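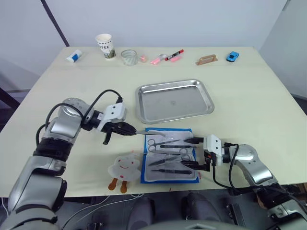
## Drillville patients' group says Plonwood's case for moving day surgery to Baxter does not add up

**DRILLVILLE, December** – The Drillville Patients' League today asked Plonwood Health to hold off on its plan to move day surgery from Drillville General to its newer building in Baxter until it publishes the numbers behind the plan. The League has read the 230-page proposal. It is long on promises and short on anything a patient could check.

Plonwood says the move will mean shorter waits, better use of staff and "a smoother patient journey." The last phrase appears in the summary, the introduction and two of the chapters. It is never defined. For most people in Drillville the journey will be 30 miles each way, with a ride home needed after any procedure that involves sedation, and the proposal gives the subject of rides less than a page.

The League has no objection to new operating rooms. Several of our members have been treated in Baxter and speak well of the nurses there. Our trouble is with the arithmetic.

### What the proposal claims

Plonwood says 4,000 procedures a year could be done in Baxter with the staff it has now across both sites. That figure assumes that every operating room starts on time, that few patients cancel, and that nurses who live in Drillville will all agree to drive to Baxter for a shift that begins at 6:30 a.m. We asked whether the nurses had been surveyed. We were told that "engagement is ongoing." We take that as a no until we see a survey.

The proposal also leans heavily on Timine, the scheduling software Plonwood brought in last year. Timine is credited with most of the expected drop in waiting times. But the chart offered as proof covers a single spring, stops before the summer, and leaves out anyone whose surgery was postponed by the hospital. A patient who is bumped and rebooked goes back to zero on this chart. We doubt that the patient sees it that way.

### What it leaves out

The League looked for the following and did not find it:

- The cost of running the Baxter building at full capacity, including the sterile supply department, which would have to clean and pack instruments for both sites.
- What happens to a Drillville patient who has bleeding or a bad reaction to anesthesia on the evening after surgery, and which emergency room is supposed to have the chart.
- Any plan for the bus. The present service leaves Drillville at 7:40 a.m., well after the first patients are due in Baxter.
- The future of the second floor at Drillville General once day surgery is gone. The floor plan marks it "flexible space."

That last item worries long-time residents. The maternity ward became flexible space too, and it is now used to store beds.

### What we are asking for

We want Plonwood to do the following before its board votes:

1. Publish the full waiting-time data for both hospitals, with postponed patients counted from the date they were first referred.
2. Put a price on patient transportation and say who pays it.
3. Keep hernia repair, cataract surgery and minor hand surgery in Drillville for at least 2 years, so that the two sites can be compared on real results.
4. Hold an open meeting in Drillville, in the evening, with someone present who can answer questions about money.

Plonwood has replied to the third request. It said a trial period would "introduce uncertainty." We would have thought that closing a surgical unit introduced a fair amount of it already.

The League has also been told that the plan follows national trends. It may. Plenty of hospital groups have moved routine surgery to larger sites, and some of them may be glad they did. The proposal cites none of them by name, so there is no way to tell whether those towns had a highway, a train line or a bus that ran before breakfast – or whether they look anything like Drillville.

If the figures hold up, we will say so in public and help explain the change to our members. We have made that offer to Plonwood in writing and are waiting for an answer.

### About the Drillville Patients' League

The Drillville Patients' League is an independent group of patients and family members who use Drillville General. It takes no money from Plonwood Health or from any other hospital operator. Printed copies of the League's response to the proposal are available at the Drillville public library, at the front desk. Reporters may ask there for the League's press contact.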